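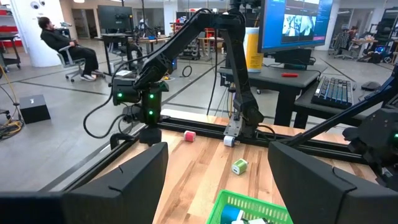 4. Oiling a Wooden Tabletop

This section covers the Clitska table with the Halliday hard oil finish. Read the label on the can before you start.

4.1 Clear the table and wipe it with a damp cloth. Let it dry overnight.

4.2 Sand lightly along the grain with 180 grit or finer. Vacuum up the dust.

4.3 Pour a small amount of oil onto a lint-free cloth and spread it thinly. Do the end grain first.

4.4 Wait 29 minutes, then wipe off all the oil left on the surface.

CAUTION: Oily cloths can catch fire on their own. Lay them flat outdoors to dry, or soak them in water.

4.5 Apply a second coat the next day. Keep hot pans off the top for one week.

NOTE: Order refill oil under part number 388. 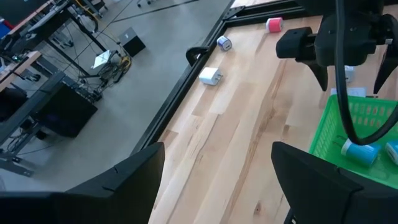

One owner wrote to us that the second coat stayed sticky for three days in a cold garage, and that moving the table indoors cured it. Keep the room above 60°F until the finish is hard.

4.6 Re-oil once a year, or when water no longer beads.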